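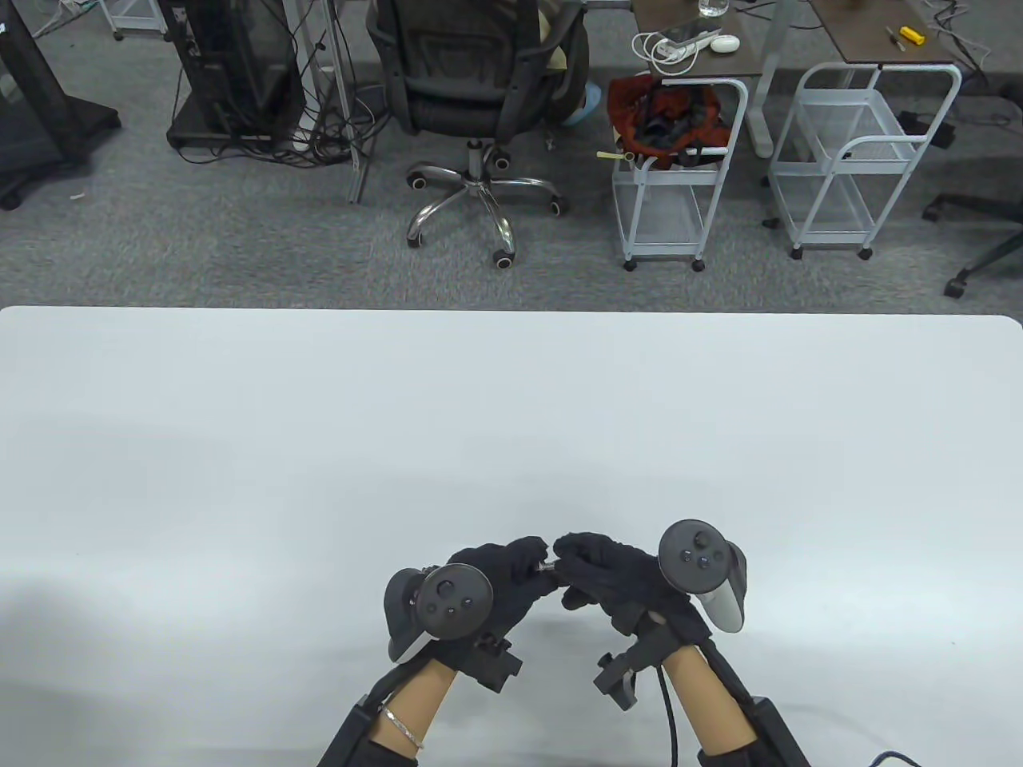
To: Temel Road Repair Group list
Subject: Re: stripped screws on the Feltel sewing machine

Replying to the whole list, as two other people wrote to me off-list with the same machine.

> I have my aunt's old Feltel on the bench and I can't get
> the cover plate off. Of the 7 screws underneath, 5 came
> out fine. The other 2 just turn under the driver and the
> slots are getting chewed up. I have put penetrating oil
> on them twice. Should I drill them out, or is there
> something else to try first? Also, does anyone know if
> the replacements are a standard thread?

Don't drill yet. The casting on those is soft, and if the bit wanders you will spoil the hole along with the screw.

You say they turn under the driver. Do you mean the driver slips in the slot, or that the whole screw goes around and doesn't rise? Those are different problems. If the driver is slipping, your blade is too narrow or has a taper on it. Most household screwdrivers are ground like a wedge and climb out of the slot as soon as you lean on them. You want a hollow-ground blade that fills the slot from side to side. Gunsmith bits work well. 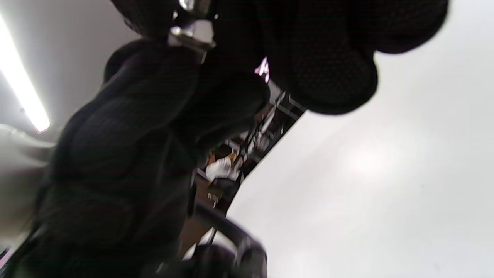

If the whole screw goes around, the thread in the casting has let go. In that case, get something thin under the edge of the cover plate and lift gently while you turn the screw out. It will usually catch on what is left of the thread and come up.

For the first kind, this is the order I would go in:

Oil, and leave it overnight. Twice in one afternoon is the same as once.

Heat from a soldering iron held on the screw head for a few minutes. Wipe off the oil before you do this. Keep away from the decals and the painted parts.

Right blade, hard downward pressure, and try to tighten it a hair before you loosen it.

If none of that moves it after a couple of rounds, then talk about drilling.
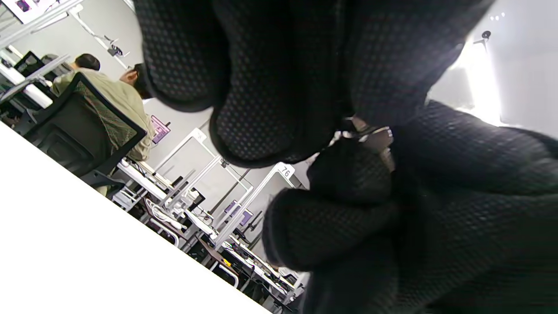
On the thread, no, it isn't a standard one. I tried a metric screw in mine years ago and it went in two turns and bound up. The makers used their own sizes on the early machines and changed them later on, so a screw from one Feltel may not fit another. Take one of your good ones with you. Sandhu Hardware has drawers of odd sewing machine screws behind the counter and they will let you match it by hand. I paid 54 cents each in October. Gomov sells them by mail too, but only in bags – and you have to know the size before you order. 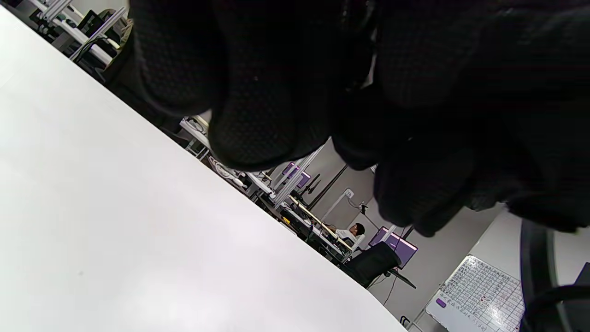

Close-up, black glove

One more thing about putting it back together. Start every screw with your fingers before you pick up the driver. If it won't go in a full turn by hand, back it out and start again. Run them all down loose, then snug them a little at a time, working across the plate from corner to corner. They don't need to be very tight.

Has anyone got a scan of the manual for this model? Mine is missing the pages on the bobbin case.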